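Cuevas opens shared kitchenette at Postow 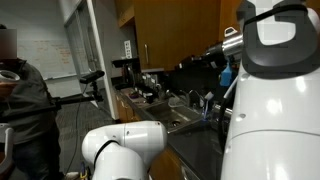
Dayana Cisneros said tenants had asked for a proper sink and a place to make coffee since the building opened, and that most had been carrying mugs down 2 flights of stairs to rinse them.

Cuevas is pleased to confirm that the Postow kitchenette is available from April to all tenants. It has a stainless steel sink, a coffee maker and wooden upper cabinets for shared supplies. The works were completed for $2966 against a budget of $3000.

Tenants are asked to label personal items and keep the counter clear at the end of the day - unlabelled bottles will be removed.

Enquiries: Ruxandra Avram, Cuevas.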